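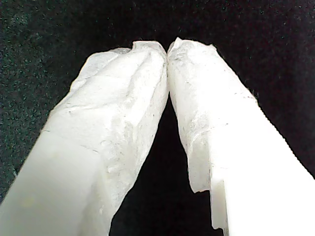
Fig. 1. Padded fingers closed on themselves, nothing between the tips.

Clirkine Home Gripper – Handout 4: Padding the fingers

These notes are for the evening group at the Willthorpe shared workshop and for those who build at home. You should already have two printed fingers that open and close from the keyboard. If your fingers still rub on the base, please go back to Handout 3 first.

1. Why we pad

A bare plastic finger is hard and smooth. When it closes on a glazed or painted object, it touches in very few places, and the object can turn or slide down. If we answer this with more force, we may break the object. A soft layer spreads the contact and fills small curves.

There are good materials for this, for example silicone sheet or foam tape. In this course we begin with paper, which is cheap and can be changed in one minute. Paper also keeps a mark where it was pressed, and from the mark you can learn where your fingers really touch.

2. Covering the fingers

Open the fingers fully and cut the power to the servo.

Fold the paper to two layers. Lay it on the inner face of the finger and bring it over the tip. It must reach down past the place where you expect contact. It does not need to reach the base.

Press it by hand into the shape of the finger. Creases are allowed. A hard knot of paper is not allowed, as it will act like a small stone.

Do the same on the other finger. Try to use an equal amount of paper on both sides, otherwise the object will be held away from the middle.

3. The empty closing test

Connect the power and close the fingers slowly with no object. Compare with Fig. 1: the tips meet, the seam between the two coverings is thin, and the gap becomes wider towards the base. Torn edges lower down do no harm if they stay out of the joint.

Write down the servo value at which the paper first touches. On the workshop gripper it was 2369 in our last setting, but yours will be different. From this value, close 23 steps more and stop. This is your light grip. At 46 steps more the Clirkine servo begins to make a humming noise, and you should not stay there.

4. Closing on a decorated object

Choose an object with a waist, so that the shape helps you. Hold it upright with your own hand and close to the light grip. The paper should lie between plastic and object on both sides. If you see plastic touching the paint, open again and move the paper.

Keep your other hand under the object for the first trials. Take it away only when you have pulled gently upwards and felt resistance.

Fig. 2, next, has the fingers on a cream-coloured piece with thick black outlines, a blue motif and a red and orange one. Look at how the paper sits along the inner edge of each finger.

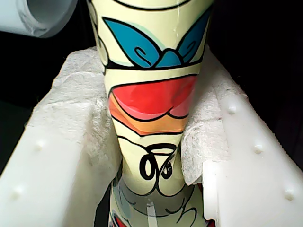
5. What to write in your notebook

– servo value at first touch, and the value you used for the grip
– number of paper layers on each finger
– where the paper is flattened after opening
– any turning of the object, and in which direction

Repeat the grip until the marks on the paper come in the same place each time. My own first pair of fingers needed 37 trials, mostly through my impatience with the folding.

6. For next time

Please bring your notebook and the used paper, marked left and right. We will compare the marks and then cut silicone pads to the same outline. Those who come from Cletisthorpe can collect their sheet at the front desk.

Notes by Rimkutė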